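Hatmont – small claims rulings, cleaned up

Hi! I'm Armelle Coste. I put this together while I was a paralegal at Ollwood, mostly on evenings when I should have been doing something else, and it grew into a collection other people started asking me for. So here's the README I kept promising.

What you get: 1,997 rulings in landlord and tenant disputes, one plain text file per ruling, plus a spreadsheet called index.csv that ties them together. Nearly all of them are about security deposits, with a good helping of repair fights and a few truly odd ones about parking spaces (my favorites, I admit).

Each row of the index has the file name, the year, who filed, what they asked for, what they were awarded and a short outcome label. If the award column is blank, the ruling didn't state an amount. Please don't read a blank as zero! I did that myself in the first version and had to redo every chart.

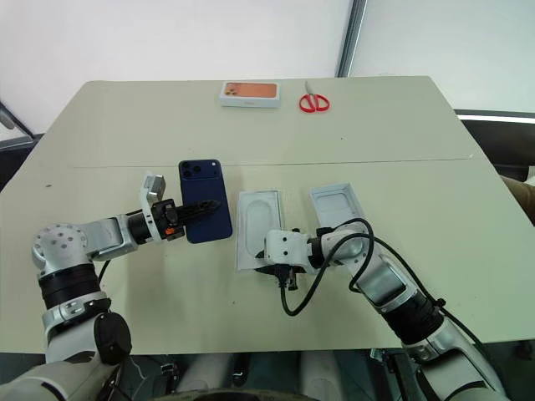
Party names are replaced with TENANT and LANDLORD, and street addresses are gone. I ran everything through Fakir, the little name-scrubbing script in the tools folder, and then Rajitha Ekanayake and I read the results by hand. We started from about 4,000 documents and dropped the duplicates, the unreadable scans and anything involving a minor. If you still spot a real name, write to me before you post it anywhere and I'll pull the file.

The outcome labels are ours, so blame us and not the courts. Split decisions were the hard part – a tenant who gets back half a deposit but loses on the repairs is marked "partial," and Rajitha would still argue with me over a few of those.

The 2 folders named old_labels and old_index are only there for people who used the June release. Everyone else can skip them.

You're welcome to use all of this for research or teaching. It isn't legal advice, and the mix leans heavily toward cases where both sides showed up, so win rates from it won't tell you much about your own case. Trinent hosts the download for us, and their mirror is the one to trust if the copies differ.

Last updated Jan 4, 2022. Fixes go in changes.txt, newest at the top.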